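Funine Patrón - software de patronaje y prendas digitales

Inicio > Software > Moda y textil > Funine Patrón

Funine Patrón es un programa de escritorio para dibujar patrones, coserlos en pantalla y ver la prenda puesta sobre un cuerpo en tres dimensiones. Lo usan talleres que cortan tela de verdad y también diseñadores que solo venden ropa para avatares. El archivo de trabajo es el mismo en los dos casos; lo que cambia es la exportación.

Lo desarrolla Bustden y lo distribuimos en España con licencia, manual en castellano y soporte por correo. La versión que se vende actualmente es la 4.

Qué hace el programa

El área de trabajo se divide en dos ventanas. A la izquierda están las piezas planas, con sus márgenes de costura, piquetes, hilo y nombre. A la derecha, el cuerpo con la prenda montada. Cualquier cambio en una pieza pasa a la otra ventana cuando se pulsa Actualizar, o de forma continua si se activa la opción en Preferencias. En equipos modestos conviene dejarla desactivada.

Las costuras se definen marcando dos bordes. Si los largos no coinciden, el programa avisa y ofrece repartir la diferencia como fruncido, como pinza o dejarla tal cual. Se pueden coser hasta cuatro capas en una misma línea, lo que cubre forros, vistas y la mayoría de los cuellos.

El escalado de tallas se hace por puntos o por tabla de medidas. Las tablas se importan en CSV. Hay una tabla de mujer, una de hombre y una infantil ya cargadas, y las tres se pueden editar.

Biblioteca de tejidos

La biblioteca incluye 2.000 tejidos con valores de peso, grosor, elasticidad y caída. Cada ficha se puede duplicar y modificar. Para dar de alta un tejido propio hacen falta una muestra, una báscula de precisión y una regla; el procedimiento viene explicado en el manual, en el capítulo de materiales.

Los acabados brillantes, como el charol o el satén, tienen un ajuste aparte para la vista previa. Ese ajuste no se exporta a las plataformas que usan su propio sistema de materiales, de modo que hay que volver a comprobar el brillo allí.

Exportación a plataformas de avatares

El módulo Sosa prepara la prenda para mundos virtuales y juegos. Reduce la malla, calcula las texturas y asigna los pesos al esqueleto. Viene con perfiles para los esqueletos más habituales y admite perfiles propios. Los formatos de salida son FBX, OBJ y glTF.

Antes de exportar, Sosa muestra el número de triángulos y lo compara con el límite del perfil elegido. Si se supera, señala las piezas que más pesan. Lo normal es que sean los botones, las cremalleras y los dobladillos con grosor. Una chaqueta de muestra con forro, incluida en la carpeta de ejemplos, queda en 3.018 triángulos después de la reducción y conserva las solapas sin deformarse.

Cada plataforma decide qué prendas acepta y en qué condiciones. La licencia de Funine Patrón permite vender las prendas hechas con el programa sin pagar comisión a Bustden, pero no cubre las tarifas ni las normas de la tienda donde se publiquen.

Ediciones disponibles

Básica. Incluye patronaje, costura en pantalla y biblioteca de tejidos. Exporta a OBJ y a PDF para imprimir patrones a tamaño real. Un puesto.

Estudio. Añade el módulo Sosa, el escalado por tabla y la exportación a todos los formatos. Dos puestos, que se pueden usar a la vez en equipos distintos.

Escuela. Tiene las mismas funciones que Estudio, con licencia por aula. Los archivos guardados con esta edición llevan una marca interna y no se pueden abrir en Básica. Sí se abren en Estudio.

Las tres se venden como licencia perpetua. Las actualizaciones dentro de la misma versión son gratuitas. El paso a una versión nueva se paga aparte y tiene descuento para quien ya tenga licencia.

Requisitos

Windows de 64 bits o macOS. No hay versión para Linux ni para tabletas.
Memoria: 16 GB. Con menos arranca, pero la simulación de prendas con varias capas se vuelve lenta.
Tarjeta gráfica dedicada con 4 GB de memoria propia.
Espacio en disco: alrededor de 12 GB con la biblioteca completa instalada.
Conexión a internet solo para activar la licencia y descargar actualizaciones.

La tableta gráfica es opcional. El programa reconoce la presión del lápiz en la herramienta de pliegues y en ninguna otra.

Instalación y activación

El código llega por correo después de la compra. Se introduce en el primer arranque y queda asociado al equipo. Para cambiar de ordenador hay que abrir Ayuda > Licencia > Liberar en el equipo antiguo y activar después en el nuevo. Si el antiguo ya no enciende, escriba a soporte con el número de pedido y lo liberamos desde aquí.
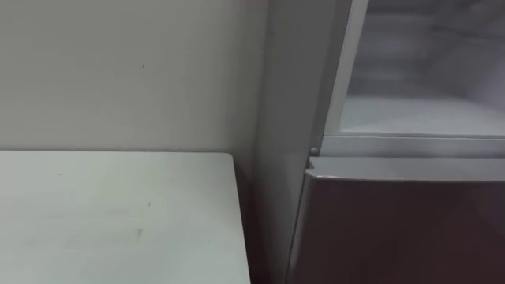
La biblioteca de tejidos se descarga por separado, desde el propio programa. Se puede guardar en un disco externo o en una unidad de red, y la ruta se indica en Preferencias > Carpetas. Cuando la comparten varios puestos, lo más cómodo es que uno tenga permiso de escritura y los demás solo de lectura.

Las prendas guardadas con la versión 3 se abren sin conversión previa. Al guardarlas pasan al formato nuevo y ya no se pueden abrir en la anterior - haga una copia antes si trabaja con alguien que no ha actualizado.

Formación

El curso de iniciación se imparte en línea y está incluido en la edición Estudio. Lo lleva Mostafa Hamdy y parte de una camisa básica, desde el trazado hasta la exportación. Las clases quedan grabadas. Quien tenga la edición Básica puede comprarlo aparte.

Hay un segundo curso, a cargo de Said Ait Ali, dedicado al módulo Sosa: reducción de malla, texturas y pesos. Pide manejar ya el programa. La próxima convocatoria es en diciembre.

Complementos

Kista es un paquete de fornituras en tres dimensiones: botones, corchetes, hebillas, cremalleras y ojales. Cada pieza viene en alta y en baja resolución. Funciona con las tres ediciones y se instala desde el menú Complementos.

Las fornituras de Kista pueden formar parte de prendas puestas a la venta, pero no se pueden revender sueltas.

Versión de prueba

La prueba corresponde a la edición Estudio completa, con el guardado activado y la exportación desactivada. Los archivos hechos durante la prueba se abren después con la licencia comprada. No se piden datos de pago para descargarla.

Devoluciones y soporte

Se admite la devolución mientras el código no se haya activado. Una vez activado, solo se devuelve el importe si el programa no funciona en un equipo que cumpla los requisitos y soporte no consigue resolverlo.

Para consultas técnicas, adjunte el archivo de la prenda y el informe que se genera en Ayuda > Crear informe. Indique también la edición y el sistema operativo.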